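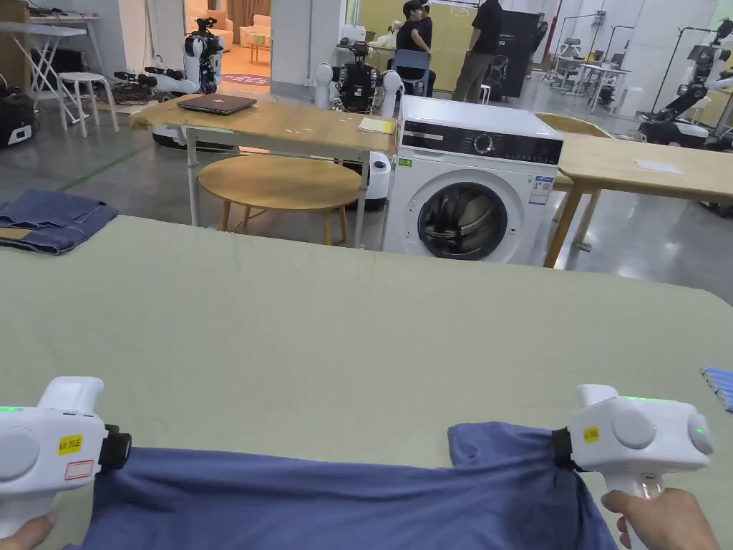

Do young children stay with one outdoor activity longer when there is water at the site?

In our records they stayed longer at sites with a pond or puddle, but mainly on mornings when an adult was close by and mostly quiet.

September
By Heriberto Villalobos

4. Results and discussion

4.1 What was recorded

The 54 children in the study attended one of two outdoor preschool groups, Olura or Medrano. Both groups meet in the morning and spend the whole session outside. The Olura site is a mixed wood with a shallow pond at its low end. The Medrano site is a mown field with a line of old hedge along one side, and it holds water only after rain.

Observers sat in on 35 sessions between the two groups. They wrote down each play episode on the Midari sheet, which has one row per episode and columns for start, end, place, materials, number of children, and where the nearest adult was standing. An episode began when a child first handled a material or took up a role in a game. It ended when the child walked away and did not return before the next interval mark.

The sheets gave 446 episodes. In 337 of these both the start and the end were seen by the observer, and only those are used where we discuss length. The rest were left out because the child had moved behind trees, gone to the toilet tent, or been collected early. Episodes lost in this way were more common at Olura, where the ground drops off and sight lines are poor. We return to this in section 4.4.

4.2 Place and length of play

Long episodes clustered at a few spots. At Olura these were the pond edge, a fallen birch, and the bank below the path. At Medrano there was one such spot, a dip in the ground by the gate, and it mattered only when it held water. On dry mornings the dip was crossed many times and rarely used.

The pond edge had the longest episodes of any place in the study. Children there poured, floated leaves, poked at mud, and looked for animals. They changed what they were doing often, and a stricter rule for when an episode ends would have split many of these into shorter ones. We kept the looser rule so that our results could be set beside the earlier Villach sheets, which used it.

The fallen birch was different. Play there tended to be a game with roles, and it usually broke up when one particular child left, whatever the others were doing. Two of the observers noted this separately in the margin of the sheet. We did not plan to follow single children through a game and cannot say how general it is.

Figure 3. A blue-purple garment held by its edges over a table with a pale green cloth.

4.3 Where the adult stood

Adults were marked as near, in sight, or away. Near meant within arm's reach of the child or one step beyond it. We expected long episodes to go with adults who were in sight and not near, as this is what staff at both groups told us they aim for.

The sheets do not show this clearly. At the pond edge an adult was nearly always near, for safety, and episodes were long anyway. When we looked at the notes column, the adults in those episodes were mostly described as crouching, watching, or holding something for a child. Episodes in which the adult asked several questions in a row were shorter at both sites. A typical note reads: "Adult asks what color, how many, what is it called. Child puts stick down, goes to hedge."

Some care is needed here. An adult may ask more questions when a child already looks ready to leave, and our sheets cannot separate the two. The notes column was also filled in more fully by some observers than by others.

4.4 Weather and clothing

Rain alone made little difference to the length of episodes. Wind did shorten them at Medrano, where there is no shelter apart from the hedge, and children moved toward the hedge and stayed there in larger groups. The woods at Olura were calm on the same mornings.

Cold hands were the most common reason written down for the end of an episode in which a child went directly to an adult. Both groups keep spare gloves, and at Olura these are carried in the cart with the snack boxes. At Medrano they stay in the shed, so a child who needed them had to leave the play area, and few came back to the same activity. This is a small matter of storage, but it appears on the sheets more often than rain does.

The missing episodes at Olura may have affected these results. If the episodes we could not see to the end were longer than the others, the difference between the two sites is greater than we report. A second observer at the bottom of the slope would have settled the question, and one has been added for the spring sessions.

Filed under: Early Years, Outdoor Learning, Papers

Related items
Snack time in the woods: a short report
Using the Midari sheet with mixed-age groups
Paths, slopes and sight lines at the Olura site
What children carry home in their pockets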